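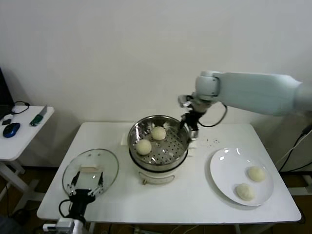
So, the steamer bun thing. A few of you asked after my grumpy post in May, where I said the bun demo had "a little problem" and then wrote three paragraphs about my bike. Fine. Let's talk about the little problem.

Quick catch-up if you're new. I work at Dredberg, where we build software for two-armed setups that are supposed to do ordinary kitchen jobs. The current job is steamed buns. One arm takes the glass lid off the steamer and holds on to it, the other arm picks up the buns and puts them on a plate. Then the lid goes back on. My part is the right arm, the one that does the picking. Meriem Erraji has the left arm and the lid, and we argue about who gets the table first in the morning.

We'd been going pretty well! Out of 379 logged pick attempts, 288 ended with a bun on the plate, and most of the misses were boring ones (bun slid away, gripper closed on nothing, arm gave up politely and went home). I was feeling good about it. I'd told Toon Van Damme, who runs the whole project, that we could show it to the Dramani people by the end of the month.

Then came run 1801. Our run counter includes every calibration wiggle since we moved in, so don't be too impressed by the number.

What was supposed to happen: right arm comes down over the basket, fingers open, picks a bun, lifts straight up, moves across to the plate. What did happen: the arm came down too far over toward the side, one fingertip went inside the rim and the other stayed outside, and the gripper closed. On the rim. And then it lifted, because as far as the software was concerned it was holding something nice and firm, and a nice firm grip means bun.

The whole basket came up with it. Water underneath, at a rolling boil, with steam pouring out the side, and the other arm standing there holding a glass lid like a waiter. Meriem hit the stop button. I'd love to say I was the one who did, but I was looking at my laptop, feeling proud of a graph.

When you hit the stop, the arms freeze where they are. That's good, you want that. But it also means you've now got a basket hanging crooked over boiling water, held by two skinny fingertips, and no one is allowed to go near it until it's safe. We pulled the steamer's plug at the wall and then waited 30 minutes for everything to cool down. Thirty very quiet minutes. Meriem ate a sandwich. Nobody got hurt and nothing broke, but if that grip had slipped while one of us was leaning in, I'd be writing a different post.

I spent the next couple of days going back through it slowly, with the power to the steamer off and the moves at a crawl, and stopping the arm at different spots over the basket to see what the numbers said.
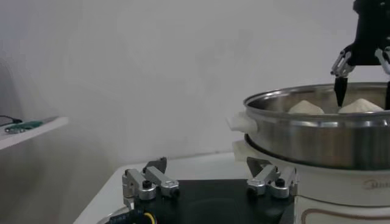 Right gripper over the steamer, fingertips apart, with two buns in the pot.

There were two separate mistakes, and both of them were mine, at least partly.

Number one: the position. The software figures out where the steamer is at the beginning of a run and then trusts that forever. On 1801 the steamer had been nudged a bit before the pick, probably when the lid came off (Meriem says no, I say maybe, the log says the lid arm felt a small tug). So my arm was going to exactly the right place for a steamer that wasn't there anymore. We now look again after the lid is off. It costs a second or so and I should have had it in from day one.

Number two is the one that really bugs me. My check for "did I get a bun" was whether the fingers stopped before they were fully closed. That's it. Anything between the fingers counted! A bun is wide and squishy. A steel rim is thin and doesn't give at all. Those look completely different in the data – I plotted them next to each other and a kid could tell them apart – and I had thrown all that away and kept a yes or no. So now there's a minimum width, and a limit on how hard the arm can pull up in the first bit of the lift. If it feels heavier than a bun has any right to be, it stops, opens, and backs off.

Of course the first version of that limit was too touchy, and the arm started refusing buns that had stuck a little to the bottom. It would tug, get offended, and leave. I've loosened it since, but a sticky bun can still beat it. If anyone has good tricks for keeping buns from sticking that don't involve paper liners (the camera hates them), please put them in the comments. The buns are from Helemwood, the frozen kind, and they've got a pretty soft bottom once they've been in there a while.

We also changed some people rules, which Toon wrote up and taped to the door. No boiling water for any test that's about motion only. If the steamer is on, somebody's hand is on the stop and that person doesn't get a laptop. I know exactly who that last sentence is about.

And the Dramani visit got pushed back. Toon was nice about it. He asked me to run the rim case on purpose, cold, with the steamer shoved a little to each side, and to keep doing it until he's bored of hearing about it. I've got a batch of those going tomorrow if Meriem lets me have the table before ten.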